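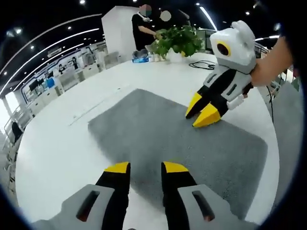
A reader wrote in last June to ask why any town would pay $400 for a folding voting booth when a cardboard screen on a cafeteria table does the same job. Fair question. We sell the booth, and for plenty of towns our answer is still the cardboard.

# Pistix 202 Folding Voting Booth

**Price:** $400 each, legs and side panels included
**Made by:** Fitwood
**Ships:** flat, one booth to a carton
**Light:** sold separately

The Pistix 202 is a stand-up booth for one voter. The legs screw into the base, the side panels fold out, and the writing surface locks down over the hinge. The older model had a surface that lifted if you leaned on the front edge, and we stopped carrying it over that. The 202 has a catch on each side. Push both of them in until they click, or you'll have the old problem back.

## What the maker claims, and what we think of it

**"Sets up in seconds."** Maybe in the hands of whoever designed it. Our first one took a good deal longer, mostly spent figuring out which legs were the front ones. They're marked, but the marks are small and on the inside of the thread. Put colored tape on them before election day.

**"Rated for 3000 setups."** Fitwood gives this number in its brochure and doesn't say how it was tested. We asked and got the brochure again. A town that votes a few times a year will never get near it, so treat it as decoration. The part we'd worry about is the plastic leg cap, which is the first thing to go missing and has to be ordered from the maker.

**"Total privacy."** No booth gives you that. The panels block the view from either side. They do nothing about a person standing behind the voter, and a tall poll worker can see over the top. Face the booths toward a wall and keep the line well back.

**"Accessible."** The standard 202 is too high for someone in a wheelchair. There's a seated version, listed as the 202-S, and that's the one to buy if you need it. Please don't let a sales rep tell you the short legs turn one into the other. The side panels are different too. Check your state's rules before you order either version. We can't tell you whether a given booth meets them, and we'd be wary of a seller who says it can.

## Compared with the other two

We also stock the Safavi tabletop screen and the Letus four-leg booth.

The Safavi is cheap and light, and it needs a table you already own. If your polling place is a school, you probably have the tables. It slides around on a smooth top, so bring clips.

The Letus is steadier than the Pistix and a pain to carry. Its case has one handle, placed where the weight isn't. We've had fewer returns on it all the same, and if your booths live in the building where people vote, buy that one and skip the 202.

The Pistix makes sense when the booths have to travel, get stored in a closet, and be put up by people who did it once last year.

## Before you order

- Orders of 2 or more go out on a pallet. Someone has to be there to sign.
- The clip-on light takes batteries, which aren't in the box.
- Printed seals or town names on the panels can't be returned.
- Leg caps: order spares now. The maker is slow with them in the fall.

Returns are accepted on unused booths in the original carton. We open every carton that comes back, and we can tell when a booth has been through an election.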